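Tabletop pushing data (robot learning)
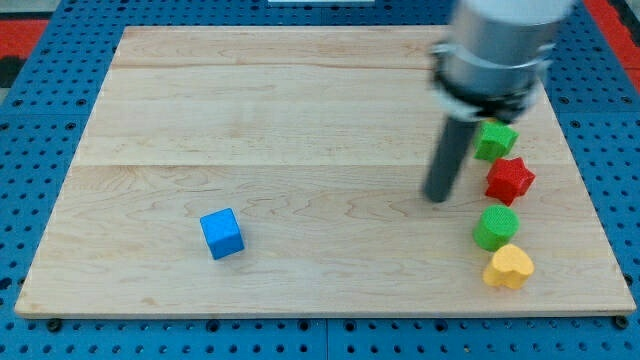

A robot arm with a rod as its end tool, over a wooden board with coloured toy blocks.

Tabletop pushing data is a name for recordings in which a robot arm moves small objects across a flat surface without grasping them. The recordings serve as examples for a learning system, which must later choose the movements by itself. Pushing is often used as a first task because the tool can be very simple and the work area is small.

Equipment

The usual tool is a plain rod with a rounded tip. It has no fingers, so the arm can only push, drag from the side or turn an object by touching it away from its centre. The work surface is a board fixed or laid on a table, and the objects are commonly toy blocks which differ in colour and shape. A cube, a cylinder, a star and a heart do not behave in the same way under a push: the cube turns when it is touched near a corner, and a star can catch the rod between two of its points. Strong colours make it easier to name a block in a written instruction, for example "bring the blue cube to the red star".

Collection

In most projects a person guides the arm with a hand controller or a second, smaller arm. One attempt at a task is called an episode. It begins from a given arrangement of the blocks and ends when the operator marks it as finished or gives it up. Camera images, the position of the tool and the commands of the operator are stored together with a common clock.

Two ways of working are known. In the first, the operator receives the instruction before the episode and follows it. In the second, called free play, the operator moves the blocks as he or she likes, and the instructions are written afterwards by other persons who watch the recording. Free play gives more material per hour, but the short pieces are of unequal quality and the writing takes long.

The Udlow set

The Udlow set was collected by Trinity Achterberg and Barrett Ruiz-Ortega at the Stelach workshop, beginning in September. It was planned for 400 episodes, of which 269 were kept in the first release. The remaining ones were removed mainly for lost camera images or for blocks pushed over the border of the board. Failed attempts were kept if the recording was complete — Achterberg considered them useful for teaching the system to correct itself.

The episodes are divided over 16 starting arrangements. In some of them the blocks stand close together, and one must be separated before it can be moved alone. The operators found these clearly slower than the open ones. The labels were written with Latutell, an annotation program made in the same workshop.

Known difficulties

The arm can hide a block from the camera, especially when the tool works on the far side of a group. Fast movement also makes the rod unsharp in single images. A second camera helps with the first problem, and a shorter exposure with the second, if the light is strong enough.

See also: Kowalczyk board; Free play (robotics); Learning from demonstration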